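OK so I finally have enough hours on the Skukstead two-arm bench kit to do the thread I promised back in November. Long one, get a drink.

Background for new people: I run a tiny shop that packs travel document sets. Cards and flat packets go into a holder, holder gets closed, next. It's dull work and my wrists hate it. I paid for this kit myself, no discount, no code at the end of the thread.

What you get: two arms, the beam they sit on, the grippers, all the cables, and a login for Relent, the software that teaches the arms by letting you drive them through the job yourself. What you don't get: any kind of printed manual. There's a PDF. It's 432 pages. The part you need starts on page 30 lol

Setup took me 2 evenings. The first was all bolts. The second was me on the phone with Areeba Gilani from their support desk, who was so patient with me when I had the left and right arms swapped in the settings and couldn't work out why everything was mirrored!!

My bench has walls on three sides and a plain white top. I'd do the white top again in a heartbeat – my old dark one gave me nothing but trouble with the black card sleeves.

Bins: get colored ones. Mine are green, red and yellow-orange, butted right up against each other in a row. Rafia Dogar talked me into it (she has the same kit, older arms) and it made checking on a run so much easier for ME, never mind the robot. I can look over from the packing table and know which bin it's after.

The good stuff. Picking a flat thing out of an open bin is way better than I expected. I drove it through the job over and over for a week and by the end it was reaching in with a confidence I frankly don't have before coffee.

The less good stuff. Thin clear packets. If one is lying flush on the bottom of a bin the fingers just skate over it. Propping things against the side of the bin helps a ton. Hokari sells softer fingertips that are supposed to fix this, I've got a set on order and will report back.

Also less good: holders that won't stay open. I went through three styles before I found one that lies flat by itself. The little closure strap is still my nemesis. One arm holds, the other arm fusses with the strap, and I stand there whispering come on come on

Cable management, ugh. The cables are purple (love) and long (less love). They come with small white ties and you should use more of them than you think. Leave slack at the elbow though! I tied mine too tight the first time and the arm threw a fault every time it reached for the far bin.

Somebody asked about noise. Quieter than my label printer. My dog slept through a full afternoon of it.

Speed: slower than me. By a lot. Farzana Hashmi ran the same kit against her own hands and gave up timing it because it was making her sad. But it'll do the fourth hour exactly like the first, and I sure won't.

I've now put 1,000 holders through it. I check every one by hand before it ships and I'd still do that if it were perfect.

Would I buy it again? Yeah. I looked hard at the Liang one before this and the single arm was a dealbreaker, you really want the second hand for anything that opens and closes. If your product is one solid lump you could save the money.

Lungile asked if it can do zippers. I haven't dared. Replies are open if you want settings, I'll paste mine tonight once the last batch is boxed.

Back to top | Contact | Copyright, all posts belong to their author

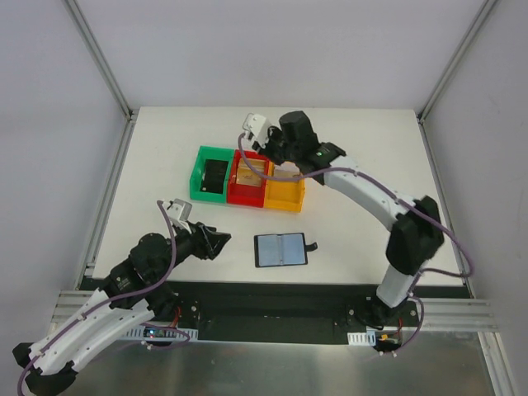
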